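Course Handout 6: Surface Finishes for Work Tables
Furniture Materials and Care
Instructor: Henrike Sauerland
Revised 11/24/24

Reading before class: Gilani, shop notes, section on film thickness. Bring the finish chart from Handout 5.

1. Terms

A finish is any material applied to wood to slow the movement of moisture and resist wear. Penetrating finishes (tung oil, linseed oil) cure mostly within the surface fibers. Film finishes (shellac, lacquer, varnish) cure on top of them. Wax is treated separately in this course.
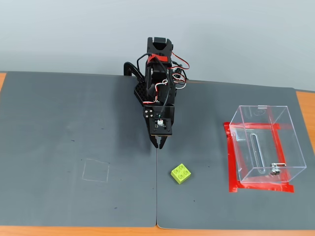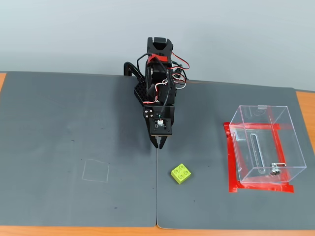
Wooden table with two dark gray mats side by side.

2. Film finishes

Shellac dissolves in alcohol, and each new coat partly dissolves the one under it. Repairs blend well for this reason. It has poor resistance to heat and to alkaline cleaners.

Nitrocellulose lacquer also redissolves in its own solvent. It dries fast and is usually sprayed.

Oil-based varnish cures by reaction with oxygen. Once cured, it does not redissolve, so a new coat must be bonded mechanically — sand lightly between coats and remove all dust.

3. Plasticizer migration

Flexible vinyl contains plasticizers that can move into a film finish under steady contact. The film softens, and the vinyl may stick or leave a mark. Lacquer is especially prone to this. Risk increases with temperature and contact time. Felt or cork is the usual substitute under objects left in place.

4. Light and color

Most woods change color under light. Cherry darkens; walnut tends to lighten. A covered area changes at a different rate from the exposed area, and the outline may remain after the cover is removed. Oil-based varnish also yellows with age, which adds to the shift.

5. Lab procedure

Sand the test panel to 220 grit, then apply three coats of the assigned finish. Label the back before coating. Do not sand bare wood to 400 grit for this exercise — that grade is for leveling the cured film only.

Panels are stored in the Ollovham room. See Ravindran Reddy for rack space.

Due in March: panel, finish log, and one page on adhesion.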